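Split ring (key ring)

A split ring is a small loop of springy wire, wound twice around so that the two turns lie flat against each other, on which keys, tags and other small flat things are kept together. It is the part most people have in mind when they say "key ring," although the same words are also used for the whole jingling collection, keys and all. The ring has no hinge and no catch. A key goes on by being pushed between the two turns at one of the free ends and then walked around the full circle until it drops into the middle, and it comes off by the same road in reverse, usually with a certain amount of muttering.

Construction

Most split rings are made of steel wire that has been flattened a little on its inner faces, so that the finished ring closes neatly and doesn't snag the lining of a pocket. The wire is hardened enough to spring back after being pried open, and is then often plated with nickel against rust. Plain wire loops, with a single turn and ends that simply meet or hook together, are a close relative and are easier to open, but they are also easier to bend out of shape, and a heavy key will sometimes work its way off one over a long winter of being carried.

Sizes are given by the outside measurement. Very small rings are used to join a tag to a single key, middling ones carry a household set, and the large ones — the sort hung from a belt or a hook behind a front desk — are meant to carry other rings. The catalog of Wieczorek, a hardware dealer in Stemummont, once listed 139 kinds of ring, clip and loop, of which 88 were split rings proper, and customers are said to have found the choice more tiring than helpful.

Colored tags

Plastic tags became a common companion to the split ring for the simple reason that many keys look alike. A bright tag can be picked out at the bottom of a bag where the shape of a key can't. Some tags have a flat panel with a paper slip under a clear window, some are a solid piece of colored plastic meant to be written on, and others are left blank, with the color doing all the work. Yellow, red, orange and green are old favorites, and it is a kindness to whoever borrows the keys to stick to one meaning for each.
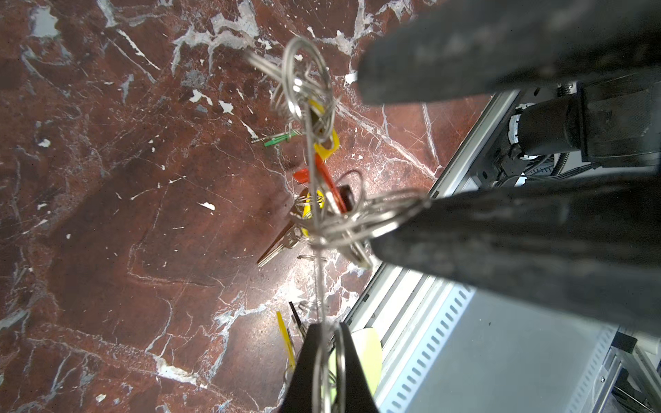

How do you put a key on a tight split ring without breaking a fingernail?

Slide something thin and blunt, such as the edge of a coin or the back of a butter knife, under the free end of the wire and give it a slight twist. Once there is a gap, feed the hole of the key onto the end, take the coin away, and turn the key around the ring until it falls free inside.

Tangling

Rings that are stored loose in a drawer or a jar have a well-known habit of getting into each other. The free end of one ring catches the wire of its neighbor, the next bit of jostling drives it farther in, and by the time anyone goes looking for the shed key the whole lot comes up in one piece. Large, thin rings are worse for it than small thick ones, as they leave more open space for other things to pass through. Tags add to the trouble, with their own little loops hooking over whatever is nearest.

There are two sorts of tangle, and it helps a good deal to know which one is in hand. In a loose tangle the rings are only lying through and over one another, and a gentle shake, with the bundle held up by its topmost ring, will often let the lower pieces slip down and separate. In a linked tangle at least one ring has threaded itself onto another. Shaking does nothing for these, and pulling makes them tighter. The linked ring has to be found and walked off by hand, just as if it were a key.

Sorting a bundle

The usual advice is to work on a firm, smooth surface with plenty of room, where the pieces can be spread apart and nudged about without catching. Stone, tile and a bare tabletop all do nicely. A cloth or a carpet is gentler on the fingers but tends to hold the wire ends, and small tags have a way of disappearing into the pile. Strongly patterned stone is handsome to look at and slightly unhelpful, as thin silver wire can get lost among pale veins, and some people like to put down a sheet of plain paper for the last few pieces.
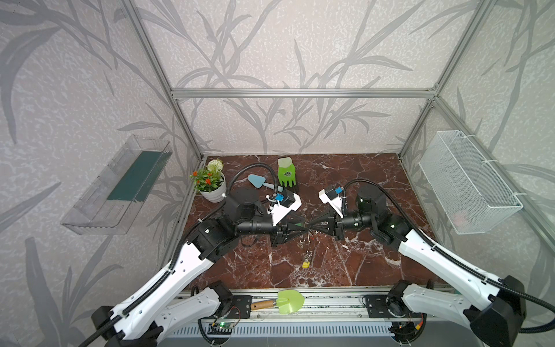
Polished dark reddish-brown marble with white and cream veins; the wallpaper behind has a bamboo-like pattern in gray.

A patient method, set down by the locksmith Vasanthi Chettiar in a little booklet for landlords, begins with the tags. Whatever is colored gets turned outward first, so that each can be followed back to its own ring. After that the outermost ring is freed, and only then the one beneath it, with the center of the bundle left to sort itself out (it generally does, she writes, once the weight has come off). She reports clearing a bundle of 80 rings one Friday before lunch, and warns the reader not to hurry on that account.

Hiu-tung Kao, who kept the keys of the Rotoleo boarding house, preferred to begin from the bottom and let everything hang from a nail. The two methods are still compared fondly by those who have tried both. Hers asks for less table space, but the nail must be a strong one, and dropped keys are part of the bargain.

Storage

Hooks are the simplest remedy, with one ring to a hook and the tag facing the room. Where wall space is short, a shallow tray with dividers serves well enough; the Rotoleo house used one with 11 compartments, the last of them given over to keys that fit no known door. Spare rings can be threaded onto a cord or a large safety pin, which keeps their free ends from wandering into one another.

See also: Carabiner; Key cabinet; Lanyard; Luggage tag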